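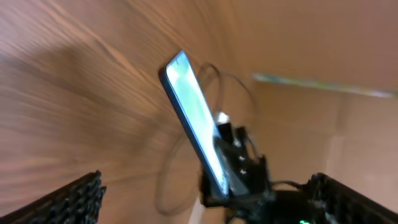

A reader of the earlier version objected that a stand and a cable are two different subjects, and that desk charging deserves an entry of its own.

Reference > Household > Desk charging
Contents Topics Index
March 16, 2023, by the Odcombe desk

Desk charging is the powering of a phone on a work surface, by cable or stand. 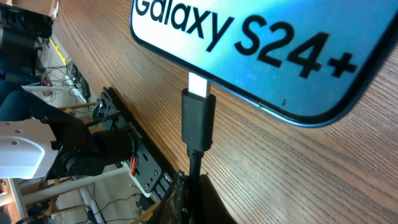

Wired charging needs a port and a matching plug. On a phone such as the Galaxy S24+, the USB-C cable goes in at the bottom edge. Cords are sold in lengths up to 6 feet.

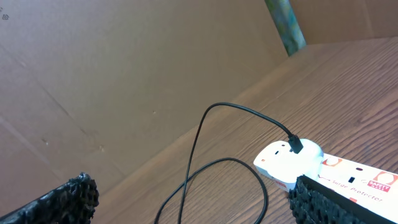 Longer cords are harder to keep tidy and are often coiled near the outlet.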